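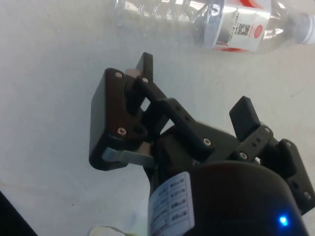 A water bottle on its side at one of our tables, label facing up.

About Callalside

Callalside is a small school for people who want to learn how to deal with ordinary objects. We teach sorting, packing, labeling, stacking and clearing up. When we describe this at parties, people tend to ask what we do for a living, and then we describe it again, slower.

We began in two rooms over a shoe repair shop, with a borrowed table and a box of empty bottles. Elīna Lapiņa had spent years running the returns counter at Vekell, a housewares distributor, where she watched grown adults put a full bottle on a sloping shelf and walk away from it. She wrote a four-page handout on the subject. The handout became an evening class, the evening class got a waiting list, and the shoe repair man moved to a quieter building.

What we teach

Every student starts with the bottle. It looks like the easy one. A plastic water bottle has ribs that give when you squeeze them, a neck narrower than you remember, a label that slides under a thumb, and a strong wish to roll. Stand it up and it's a tidy little column. Lay it on its side and it becomes a project. Most people need an evening before they can set one down lengthwise on a bare table without hovering over it afterward like a nervous parent.

From bottles we go on to jars, then boxes, then soft things (towels, bread, anything that used to be folded). The last unit is mixed bags, meaning groceries, and it has made at least one retired accountant leave the room for a while. He came back and now does our Saturday-style family groceries exercise better than the staff.

Reading the label is its own lesson. We ask students to look at what's printed on a package before they decide where it goes: the small type, the codes, the date if there is one. You'd be surprised how many pantries are arranged by color and hope.

Courses

The Basic Course runs for 70 hours over one season, in the evening, with a break at 7:30 for tea. You will be asked to put your own cup away.

The Clesutum Course is for people who pack for a living or are about to. It takes its name from the warehouse that let us use its loading dock one October, when we had no heating and they had, technically, some. Students work with full cartons, odd sizes and a clock. The clock is large and we've been asked to cover it up. We have declined.

Home Visits are just what they sound like. One of us comes to your kitchen, opens a cupboard, says very little, and leaves you with a plan. Please don't clean beforehand. We can tell.

Our tables

People ask about the tables more than we expected. They're white, because a white top shows you everything: smudges, specks, the trail of whatever you dragged across it. We wipe them down at the end of the night and they keep a few gray marks all the same. New students try to rub these out during the first break. By the third week they've stopped, and we consider that progress.

The storeroom

Behind the classrooms is the storeroom, which has 3,035 items in it at the last count. The count is an exercise for the advanced group and takes them a full evening. Around 500 of the items are bottles, in sizes from pocket to office cooler. The shelving was built by Geerts, a joinery down the road, who asked what it was for and then asked again to be sure. It hasn't sagged yet.

We take donations of clean, empty packaging, provided the caps are still with it. A bottle without its cap teaches a person very little except regret. Leave things in the crate by the side door, please, and put them in it. A number of our donors set them next to it, and we have started slipping them a brochure.

Visiting

The front office is open from noon until the evening class begins. Ring twice, as the first ring mostly wakes up the bell. If you'd like to sit in on a lesson before signing up, ask Elīna for a chair at the back. When you leave, the chair goes on the stack by the window, seat facing the wall.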